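Odbridge Staff Association
Tips Page: The Break Room Kitchen and the Meeting Table

Most complaints that reach a union rep in a small workplace are about the kitchen. The shelf in the fridge, the mug in the sink, the smell by Thursday. The tips below were sent in by members at the Odbridge and Tasen sites and tidied up for print.

Fridge

Put masking tape and a marker on top of the fridge. Every container gets a name and the day it went in. Anything without a label goes out on Friday at the end of the late shift.

Keep raw meat off the shelves altogether if you can get people to agree to it. If you can't, it goes on the bottom, in a closed box.

An open box of baking soda at the back takes care of most odors. Write the date on the box and change it every three months. Wipe the door seals with warm water and a little dish soap, then dry them.

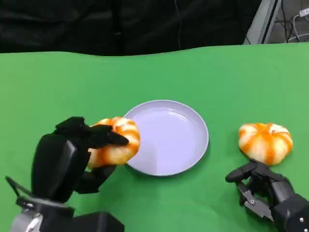 Orange and cream pumpkins with a lavender plate on green.

Food for a long meeting

Contract talks and ballot counts run over. Cold food that can sit on a plate works better than anything that needs reheating. Cut vegetables, hard cheese, crackers and apples will do for most groups. Slice the apples last and toss them in water with a spoonful of lemon juice.

Anything with mayonnaise, cooked rice or meat goes back in the fridge after two hours. Set a phone timer when you put it out.

For the recognition meeting at Grollivow we fed 21 people from one table. Two bags of carrots were left over and the bread ran out first. Buy more bread.

Table coverings

A plain cloth makes a folding table quieter, and papers don't slide on it. Shake it outside before washing. Wash cotton warm and polyester cool, and take either one out of the dryer while it is still slightly damp. Hang it over a door and you can skip the iron.

Candle wax: let it harden, scrape with the back of a knife, then press with a warm iron between two paper towels.

Coffee: cold water from the back of the cloth, then dish soap. Hot water sets it if there was milk in the cup.

Ballpoint ink: rubbing alcohol on a cotton ball, dabbed, with a rag underneath. Test a corner first.

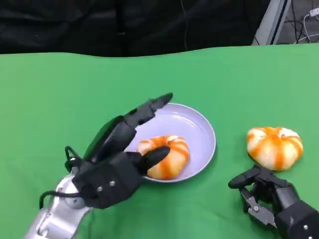

Green cloth laid out over the tabletop, black curtain behind.

Coffee maker

Run equal parts white vinegar and water through it once a month, then two tanks of plain water. Put a note on the machine while you do it. At Tasen somebody poured a cup halfway through, and we heard about it for a week.

Paper filters come cheaper by the box. We buy the box of 400, which lasts the day shift until September if it's opened in spring. Keep them in a jar with a lid.
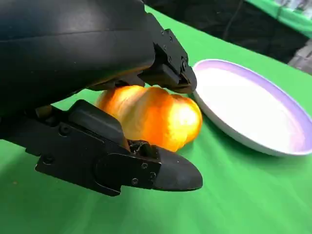 Odbridge Staff Association Newsletter, No. 106

Peppers and other leftovers

Whole bell peppers keep a week or more in the crisper. Once cut, wrap them in a paper towel inside a closed container and use them within three days. Soft ones are fine for soup or eggs.

To freeze them, remove the seeds, slice, and spread the strips on a tray so they don't clump. Bag them when hard.

Sponges and sink

Replace the sponge every two weeks. Stand it on edge to dry. A cup of baking soda down the drain followed by hot water helps with a slow sink, but report a blocked one to the site office in writing and keep a copy.

Send tips for the next page to the Arabzadeh Street office or leave them in the box by the time clock.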